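This site uses cookies to remember your reading settings. Accept | Manage

Work diary: Caltport notes
15 September 2021
3 min read

Got in early to check the overnight runs. All 900 episodes finished, which is the first time that has happened without the simulator hanging. 529 successes. I wrote the number on the whiteboard and then spent an hour trying to find out if I believed it.

The kitchen task is the one we have been stuck on since August. Two arms, a counter, fruit on a cutting board, a box to one side. The policy has to get the fruit off the board and into the box, and the success check only looks at where things are at the end. It doesn't care how they got there, so a piece of fruit that gets knocked over the edge of the box counts the same as one that was picked up and placed. I have complained about this before.

So I pulled 28 of the successes at random and watched them through. Five were knocks. The arm swings across, clips the fruit, and it rolls in. The rest looked like proper grasps, some of them slow.
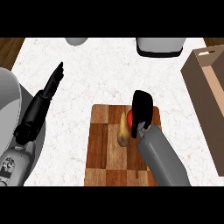
Then the failures, which I find more useful. The bad ones mostly happen when two pieces of fruit are close together. The fingers come down for one and lean on the other, and the policy seems to treat any contact as good news. It closes, lifts, has nothing, and goes back to the same spot. Nelby has no memory of the last attempt beyond a few steps, so it will do that until time runs out.

The other arm is its own problem. In a lot of episodes it lifts at the start and then just hangs there. We train both arms together and I think the left one has learned that staying out of the way is safe. Fine for this task, bad for Witlow, where the box has to be held still while it is being filled.

Tried one change before lunch – a small penalty for finger contact with anything except the target. Training got noisier and I stopped it early. I may have set the weight too high. Started it again at a lower value and left it going.

The afternoon went to the Hadgu port. The contact settings don't carry over, and fruit slides on the board when it should sit. Changed the friction, reran the short test, still slides. Left a note in the log and went home.

Tomorrow: fix the success check first, rescore all the old runs, and only then look at the penalty run.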